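Three months in with the Starkar folding trolley and I'm still a bit smitten, so it gets a proper write-up. I do the weekly shop on foot, up and back along the Niven Street hill, and until autumn I did it with whatever bags were hanging by the door and a sore neck the next morning.
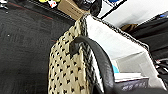
The trolley lives folded in the hall, and it folds beautifully: one foot on the bar, pull the red tab, done. I still carry a small bag for eggs and bread, usually something soft like the beige one with the little black marks and the braided trim, and it sits nicely on top of the load without sliding off (there's a short strap for this, and I love that strap). My old Banik trolley had nowhere to put a second bag at all, and I squashed a lot of hot cross buns finding that out.

Wheels first, seeing as that's where cheap ones fall over. The Starkar's are big, rubbery and quiet. Gravel, tram tracks, the broken bit of kerb outside the chemist, all fine. I paid $100 for mine on special at Dresberg and would have paid full price after the first trip home in the rain.
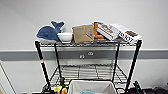

Unpacking is quicker too! The liner lifts out by two handles, so I can take the whole thing to wherever the food is going and empty it standing up. With open wire shelving like the black cart against the wall, I go straight from liner to top shelf, which fills up first every single time, while the lower one stays mostly bare. A plush whale gets the end spot. I've stopped arguing with it.

Now the grumbles. The front pocket is too shallow for a phone, and the zip on it catches if you're in a hurry.
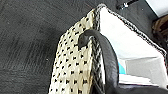

The liner also says "wipe clean" on the tag, and that's optimistic. Yoghurt got into the bottom seam and it took an old toothbrush and a lot of warm water to get it out. Dry it open, upside down over the laundry tub, or it smells like a wet tent.

I'd also like a slightly longer handle. I'm tall, and on the flat I catch my heel on the axle now and then.

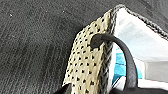

My partner is shorter and says it's perfect, so try one in the shop if you can. The grip itself is lovely, a chunky foam thing that hasn't gone sticky in the heat.

Would I buy it again? Yes, in the same dark green, and I'd get the rain cover at the same time instead of going back for it.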